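# About Clakaletti

We fit two-armed robots for soft, annoying jobs. Cloth, mostly. Sheets, covers, liners, anything that was flat a minute ago and has since had other ideas. If your parts are rigid and arrive the same way up every time, there are plenty of companies who will be delighted to hear from you, and they have nicer lobbies.
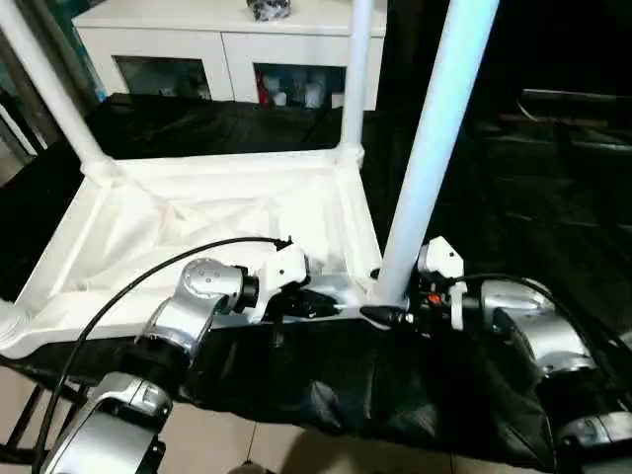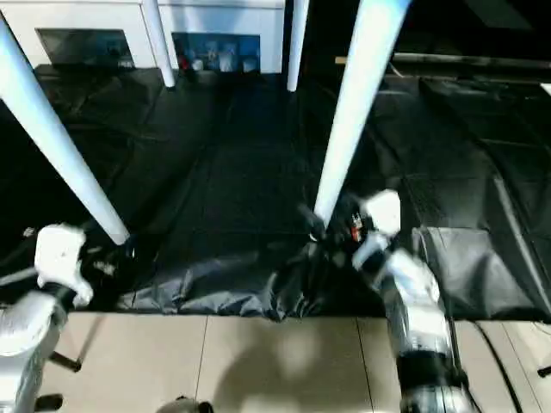
*Two arms, black fabric, tiled floor.*

Clakaletti started as a repair shop for other people's automation, which is a fine way to learn what breaks. What broke, again and again, was the part where a machine met a piece of fabric. We began building our own kit to deal with it and have been arguing with textiles ever since.

## What we sell

**The Vedgate kit** is our main product: a matched pair of arms, grippers, cabling, a stand and the software to run it all. It ships in 3 crates. You supply the floor, the power and a person who reads manuals.

**Wulik** is the service plan. We come to your site, teach the arms your particular cloth, and come back when you change suppliers and swear the new cloth is identical. (It never is. We pack for two days.)

**Demirtaş** is the trial program. Send us up to 420 pieces of your material and we'll run them in our shop, then send back a report with the failures listed first. Some customers find this bracing. The trial costs $785, credited in full if you buy a kit.

## What we don't do

We don't promise to replace your staff. A decent laundry worker will beat our kit for speed on most days – we've timed it, and we were quiet at lunch. The kit is for dull work in long runs, and we suggest a minimum of 1,000 pieces a week before you spend real money on it.

We also don't do silk. Please stop asking.

## Visiting

The shop is open to visitors on weekday mornings, except in September, when we take everything apart and clean it. Closed shoes, please, and leave your scarf in the car.

Prices on this page apply from 1 Jan 2020.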